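Best order to watch the Mersha films?

clondunby_kid
So I finally got hold of all 9 Mersha movies (the old sword ones, skip the TV remake) and I can't decide where to start. Release order or story order? My cousin swears by story order, but he also fell asleep during the harbor duel so I don't trust him.

HenokD
Release order, no question. The fourth one is a prequel and it gives away who the masked teacher is. If you watch it first, the big rooftop fight in part one is just two guys you already know hitting each other.

nukener
Disagree with Henok!! I did story order last October and loved it. You get the training stuff up front, and when the old man shows up again later it really lands. The rooftop fight is great either way, come on.

HenokD
It's great the second time either way. The first time you only get once.

Lemlem W
Can we talk about the dubs? I grew up on the English one and the voices are so goofy, but I still know half the lines by heart. Tried the subtitled version last month and it was like a whole different movie, way sadder.

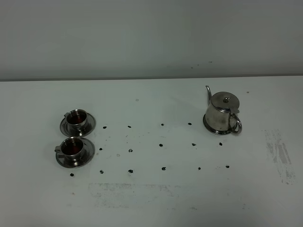

My favorite part of the whole series is the teahouse scene in part two, and I will fight anyone who says it's slow. They sit there for ages being polite to each other and you just know somebody's going through a wall. I'm a sucker for it. Steel cups on steel saucers with a little pot to match, like those, and I'd be happy to sit through all the talking again. In the English dub they cut nearly all of it to get to the kicking faster.

colton_mac
Lemlem, I'm going to be that guy: it IS slow. The kicking is why I'm there. Part six is the best one, fight me.

Lemlem W
Part six has the guy on the very obvious wire, Colton.

colton_mac
And he's wonderful.

clondunby_kid
OK going with release order, subtitles on. Starting tonight at 9. Is the Clinmont disc of part three the full cut?

nukener
No, it's missing the market chase. You want the one that runs 107 minutes.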